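Notes to go with session four. I've typed these up from my own scribbles and the bits of discussion I managed to catch, so they wander a bit. Slides are in the usual folder, reading is at the bottom.

## Where we left off

Last time we did the history: looms, switchboards, the container port. Several of you said (fairly) that it all felt a long way off, and that everybody in those stories is either a machine owner or a victim. So this week I wanted to stay with one smallish workplace and go slowly.

The workplace is the Corkholm kitchen, the one that makes up fruit bowls, lunch trays and meeting platters for offices. I spent a good part of January there, mostly standing in the way. The firm that runs it is Masance. They have 284 people across all their sites and 22 of them work in the prep room at Corkholm, and it's the prep room we're talking about today.

## What the job was before

If you ask people outside what a fruit packer does, they say "puts fruit in bowls". Fine. I did it for a morning and I was dreadful at it.

Constanza Aravena has been there longest and she was given the job of minding me. She picks up an avocado and knows which customer it's going to. A soft one goes to the office that eats at eleven, a firm one goes to the place that leaves its bowl out till the next day. She does this while talking about her sister's kitchen extension. When I asked how she could tell, she pressed my thumb against one and said "like that", then pressed it against another and said "not like that", and I could not feel any difference at all.

We have a name for this from week two – tacit knowledge – and I'd like you to use the term a bit more carefully than some of the first essays did. It doesn't mean "skill" in general. It means the part that the person can do and can't easily tell you. Constanza can tell you plenty about her job. She can tell you grapes go in last so they don't get squashed, she can tell you which supplier's crates are rubbish. That's all explicit, you could put it on a card. The thumb business is the other thing.

## What came in

Masance has been trying out small robot arms for the bowl work. These are bench arms, nothing like the caged giants in the Weidemann film we watched. Two arms side by side, a gripper on the end of each, a little camera at each wrist. The idea is that the arms do the picking and placing, and the people move on to checking, ordering and the fiddly platters.

Before anything reached the prep room there was a long spell of practice on a bench, with fruit and dishes and a person close by. It is slow to watch. I'd expected something slick and I found myself leaning forward and willing it on, like you do with a toddler and a spoon.
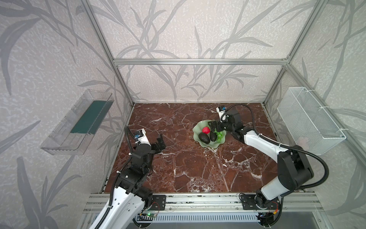 What interests me most about that stage is who gets asked to help with it. At Corkholm it was Yara Srour, who'd been on the packing line and was known for being patient. She started off clearing up dropped grapes. Within a few weeks she was the one deciding what counted as a decent attempt and what should be thrown out, and the engineers were waiting for her to nod. Her job title didn't change. Her pay didn't change either, until she asked, and then it went up by less than she'd hoped.

So please hold on to this question, it'll come back in the exam term: when a packer's judgement goes into how a machine behaves, what has she handed over, and what is she owed for it? Braverman would give you one answer. The task-based people (the second reading) would give you quite another. I don't think either has Yara quite right, and I'd be delighted if one of you wrote something that did.

## What changed for the others

I'll go through this by person, as I find "the workforce" a slippery sort of creature.

**Constanza** does more checking now. She says it's easier on the wrists and harder on the head. When she was packing she could drift off; now she has to keep looking. She also misses the talking. Checking happens at the end of the bench with your back to the others, and it was months before somebody thought to turn the table round. It's a tiny thing! But if you go through the interview transcripts, the table comes up more than the robots do.

**Finn Mühlbauer** is the youngest on the shift and he loves it. He's taught himself to sort out small stoppages and gets called over all the time. He's also the one who told me he hasn't learned to pack properly, as he arrived too late for it. I'd like you to think about that alongside the apprenticeship material. If the easy bowls are the ones new starters used to learn on, and the easy bowls are the first to go to the arms, where does the next Constanza come from?

**Frauke Brandes** runs the shift. Her day used to be about people being off sick and lorries being late. It still is, with a screen on top. The software is called Navero and it tells her how many bowls have gone out, by the hour. On the day I sat with her it said 823 at the end of the shift and she shrugged and said she'd have known it was a good day anyway from the noise. Her worry is that head office can see the same number, and ring up.

**Jörg Frerichs** is the staff rep. He wasn't against the arms and was rather cross that I assumed he would be. What he wanted was to be told early, and he wanted it in writing that the cameras were for looking at fruit and wouldn't be used for timing anybody. He got the second. On the first he says he found out from a delivery driver.

## A few threads to pull together

Deskilling and upskilling are happening in the same room, sometimes to the same person. Yara has gained a skill and so has Finn, and Finn has also missed out on one. If your essay plan has a single arrow going up or down, have another look at it.

Pace matters as well. Everyone I spoke to talked about who sets the speed. With the old line it was whoever stood at the top end. Now it's partly the arms and partly whoever is watching Navero, and the breaks have got stiffer as a result. The late Friday-feeling chat over the sink (Frauke's phrase) has more or less gone.

And there's the matter of what gets measured. Bowls per hour is easy to count. An avocado that's right for eleven o'clock isn't, so it doesn't appear on any screen.

## For next time

- Read the Braverman extract and the short piece on task-based approaches. Both are in the pack.
- Pick one of the four people above and write 300 words on what has changed for them. Say what you'd need to ask them that I didn't.
- Bring an example from a job you've done yourself. Bar work, shop work, babysitting, anything. What could you do that you'd have struggled to write on a card?

If you missed the session and want the transcripts, email me and I'll send the version with the names of the customers taken out.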